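4. What people told me about mending

4.1 How I got the answers

I came into this part of the study with a hunch I'd been carrying around for years, namely that people stop repairing their clothes when clothes get cheap. I still think price matters (more on that in Section 5), but the interviews pulled me somewhere else, and I want to walk through how that happened before I get to the tables.

The survey went out in November to households in two towns, Stollach and Pemier. I mailed 300 forms and got 231 back, a better return than I had any right to expect from a four-page questionnaire on socks and zippers! Stollach still has a tailor and a fabric store on the main street. Pemier lost both a while ago, and the nearest place to buy a spool of thread is now the big supermarket in Egan. Otherwise the two towns look a lot alike on paper: similar incomes, similar ages, similar number of kids per household.

I then sat down with 10 of the people who had returned a form, usually in their kitchens, and asked them to go through one closet or one drawer with me. I didn't bring a fixed list of questions. I'd point at something and ask when it was last worn, and off we went. Some of these talks ran well past two hours, and one of them was mostly about curtains.

4.2 Jeans as a special case

Nearly everyone had a story about jeans. People who told me flat out that they never mend anything would then remember, a few minutes later, a pair they had patched at the knee or taken in at the back. When I pointed out the mismatch they laughed and said jeans were different. I heard that in both towns, and from people who otherwise agreed on very little.

Part of it is the way jeans are built. The stitching is right there on the outside in a color that stands out from the cloth, so a person with no sewing background can look at a seam and get some idea of how the thing was put together (Figure 3). A knit sweater gives you no such help. Several people said they had learned to sew a straight line by following an old row of stitches on a pair of jeans, and one woman in Pemier told me she still does it that way, with the radio on. 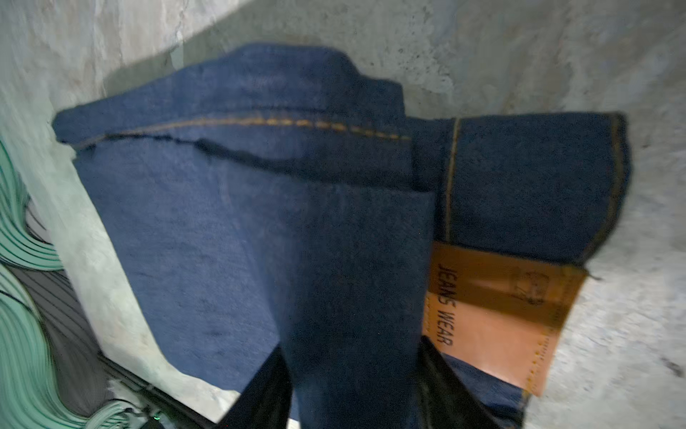
Figure 3. Dark indigo denim with contrast topstitching along a seam and at the waistband.

The other part is time. A pair of jeans takes a while to get comfortable, and once it does, people hate to give it up. I coded this as "worn-in value" and it turned up in eight of the talks. I was careful not to count plain fondness here – the person had to say that a new pair would feel worse, at least for a while. Under that rule a favorite concert T-shirt doesn't qualify, and I did have to argue with myself over a bathrobe.

4.3 Who does the work

In Stollach, the usual answer to "what would you do with a torn pocket?" was to take it to the tailor. In Pemier it was to do it at home or leave it torn. I expected Pemier to throw more away, and on shirts and coats it does. On jeans I couldn't find a difference between the towns that I'd be willing to defend. My guess is that a rough home repair on denim is socially fine in a way that a rough repair on a dress shirt just isn't, so losing the tailor hurts less.

I checked this against the Zenico household diaries, which cover 2,000 homes and include a line for clothing repairs. The diaries don't separate jeans from other pants, so the match is loose, but pants do come out as the garment most often fixed at home. Coats are near the bottom. I'd love to see the same diary run again with a separate line for denim, and with buttons pulled out too – a lot of people don't think of sewing on a button as a repair at all, and they leave it off the form.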